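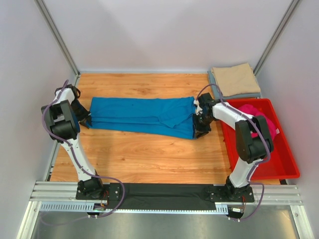

Thanakorn Sitthichai wanted to know why anyone would write new planning software for cloth when you can record a good fold once and play it back. It's a fair question, and I hear it a lot, so I'm going to answer it before I get to the part where I tell you what we're releasing.

Playback is fine until the cloth lands a thumb's width to the left. A shirt is never in the same shape twice, and a recorded motion has no idea. It closes on bare table and carries on as if all is well. I spent a good part of last October watching that happen (I have the notes, they're grumpy) and by the end of the month we'd thrown out the playback module and started over.

FOR IMMEDIATE RELEASE, 1/6/22

Pellcombe today releases Kurero 2, our planning and control software for two-arm work with fabric. I've been the lead on it since the first commit, and they've let me write the release myself this time, so blame me for the brackets.

What's new? Mostly the planner. Kurero 2 looks at the cloth, picks a grasp point for each arm, and plans both arms together. The old version planned the left arm, then the right, and then spent ages making sure they wouldn't bump elbows. Now it's one plan, with one clock, and it's redone 30 times a second while the arms are moving. If the fabric slides, the plan slides with it!
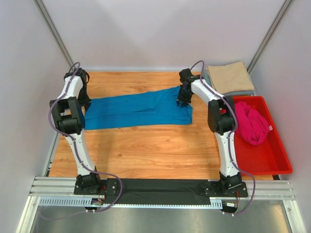

Does it still need a calibration sheet taped to the table every morning? a tester at Horobets asked on our mailing list, and added that the sheet was the single thing they'd pay to be rid of. No, it doesn't! Calibration now runs off the arms themselves. You start it from the menu, go get a coffee, and it writes the result to a plain text file you can open and read. If you liked the sheet, the old routine is still in there under Tools.

The other big piece is the wrist view. Earlier versions used only the fixed overhead view, and that's great for seeing where a garment is and pretty useless for telling whether you've got one layer between the fingers or two. Kurero 2 takes both views, and lets the wrist view win once the gripper gets close.
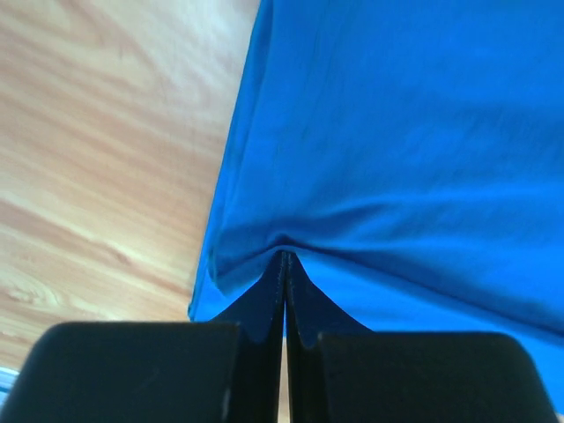
We trained the layer check on 632 labeled grasps, every one of them looked over by a person, and I did the first 100 myself. Blue on blue was the worst. When the check isn't sure it says so, the arm lets go, and the planner tries a new point. You can set how picky it is, and I'd leave it on the picky side to begin with.

A few things it doesn't do yet. Buttons, no. Fitted sheets, please don't ask. Very thin stuff like scarves works on some days and I can't tell you which ones. Ivdale, who build the motor controllers we test with, are helping us get better force readings out of the fingers, and I'm hoping that sorts out the scarves.

Kurero 2 is a free update for anyone on version 1. Your old config files will load, but the arm names have changed, so read the upgrade page first. Bug reports go to the same list as always, and please attach the log!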